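Ticket: Kurside fishway – tag reader drops out overnight, carp cage gate stays shut
Opened by: Keyvan Naseri
Status: Resolved, with one thing still to watch

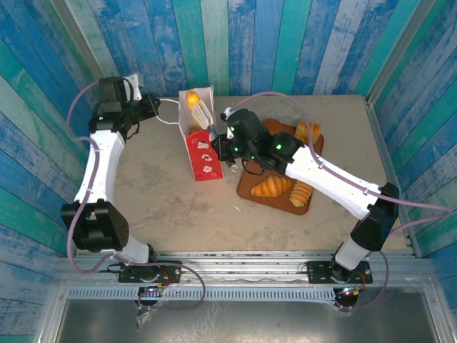

Attachment 1: tabletop, blue plank walls and the two arms on their rail

Sep 20, 2022
G'day all, me again. The tag reader on the upstream slot at Kurside has started going quiet overnight. It logs fish happily until after dark, then there's a gap, then it comes good in the morning as if nothing happened (very annoying, as the golden perch mostly seem to move at night). The carp cage gate takes its open signal from the same box, so when the reader goes it just sits shut and we get natives stuck in with the carp. Areti pulled 18 carp and 6 perch out of the cage this morning. The perch all swam off fine, thank goodness.

What I've tried so far:
Power cycled the Flindent reader. Came back, dropped out again that night.
Swapped the memory card. No change.
Waved the test tag through the slot by hand at lunchtime. Picked it up every single time, of course.

Reply from Hạnh Khúc
Hi Keyvan, can you send me the overnight log and the battery voltage for the same stretch? Also check whether the antenna has been retuning itself. The Flindent writes a line starting with TUNE when it does that, and a big run of those usually means something's changed near the loop.

Keyvan
Log sent. I counted 41 TUNE lines in one night, and there were hardly any the week before! Battery looks boring, nice and flat all the way through, so I reckon we can leave the solar panel alone. I'd half convinced myself it was the panel and had already talked Bahman into lending me his ladder. Ladder returned.

Hạnh
Right, that's a lot of retuning. Has anybody put metal near the loop? A grate, a chain, star pickets, anything like that. And what's the river doing?

Keyvan
River's up a bit, 25 centimetres over where it was when we tuned the loop. No new metal that I know of, but I'll ask Ardalan, he was out there doing the trash rack.

Next update: asked him, and yep. He'd hung a spare length of galvanised chain off the walkway to hold the debris boom. In the daytime the gate at the weir is set lower and the chain hangs well clear. When the gate goes up at night the water swings the chain in against the slot wall, right beside the loop. I stood there with a torch and a thermos and watched it do it – chain goes in, reader starts retuning, and after enough goes it gives up and stops reading altogether. I was so pleased I rang Hạnh, who was having dinner. Sorry, Hạnh.

Fix:
Took the chain off and tied the boom back with rope.
Retuned the loop at the higher river level with the night gate setting, and saved that as the default.
Changed the gate controller so it holds its last position if the reader goes missing (it used to close). Hạnh did that one remotely through the Vusov modem and I watched the cage gate from the bank.

Hạnh
Please leave it a few nights before we close this. Also, the missing nights need a flag in the count file or someone will read them as zero fish.

Keyvan
Done, they're marked as no data. Three nights now without a dropout, and TUNE lines are back to a handful. Cage had carp in it this morning and no natives at all, so Areti's happy.

Still to watch: the cable gland on the Esfahani junction box has a bit of a crack in it. It's got nothing to do with any of the above as far as I can tell, but I've taped it up and ordered a new one. I'd like it swapped before November, when the river normally comes up again. Ardalan, the chain is in the back of the ute if you want it for something else – just keep it off the walkway, mate.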